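20th January
Ilse Hinrichs, bench notes

Started the paste paper for the swap books again. The last lot dried with a bloom on it like old chocolate, and Timo said it looked "historic", so I binned it.

Recipe this time: wheat paste cooked thick, pushed through the sieve twice, left overnight under a saucer. Acrylic mixed in by eye, which I know I'm not supposed to do. Wiegand paper for the first six sheets, then the cheap stuff off the roll. The Wiegand lies flat after damping. The cheap stuff lies flat the way a cat does, until you turn round.

Combed four sheets with the cut-up card and did the other two with my fingers. The finger ones are better. Annoying, as I spent an evening cutting the card.

Knut H. wants to know why we don't just buy marbled paper from Enier and be done. Told him the swap rules say handmade. He said somebody's hands made it. Knut Lindemann then joined in on his side, so that was both Knuts and I went to put the kettle on.

Sewing: Jörg's book block is done, mine is not. I pricked the holes from the wrong end of the template and only noticed at the fifth section, when the kettle stitch was up where the head should be. Unpicked the lot. Thread was fit for nothing afterwards, so cut fresh and waxed it properly. NB the template now has TOP written on it in red, both sides.

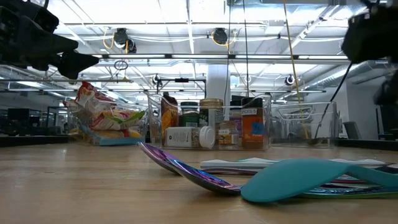
Storkley, March

Picking this up where I left it. Boards cut at last, 2 mm grey. Tasutwood sent the spine stiffener in a tube, so it arrived with firm opinions about being curved. It has been under the big press between blotters and is nearly straight – I'd trust it on a rounded spine, not on a flat one.

Covered two cases. On the first I let the paste sit too long before turning in, and the corners cracked through to the white. Touched them in with a bit of leftover colour and they pass at arm's length. On the second I pasted out, counted to 20, pasted again, and the corners went round with no fuss. Do it like that.

Sanding the board edges: 400 grit is too fine for the first go, all it does is polish the burr. Start coarser. Jörg has told me this before and I'd like it noted that I have now written it down.

Still to do:
endpapers for mine (plain, I'm tired)
headbands, if Timo gives back the silk
trim the ribbon to length after casing in, NOT before
ask my swap partner whether she wants a pocket at the back

Around an hour left on the second case if the paste keeps. It smells a bit of feet already.

Bench notes, Storkley bookbinding bench. Please ask before copying. Back to top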